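Zwischenbericht Teilprojekt Greifen, Standort Ostport
Berichtszeitraum bis März

Im Berichtszeitraum waren 3000 Übergabeversuche geplant, 2710 wurden durchgeführt. In 52 Fällen schloss der linke Greifer verzögert, während sich die Hand der Bedienperson noch im Arbeitsbereich befand. Verletzt wurde niemand.

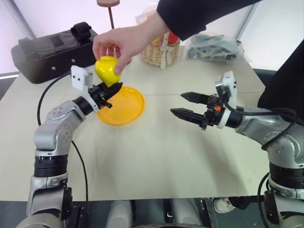
Die Firma Besnard führt den Fehler auf eine fehlerhafte Zeitsynchronisation der Steuerung zurück. Bis zur Freigabe der Korrektur ist die Schließkraft auf 80 Prozent begrenzt – die restlichen Versuche folgen im Mai.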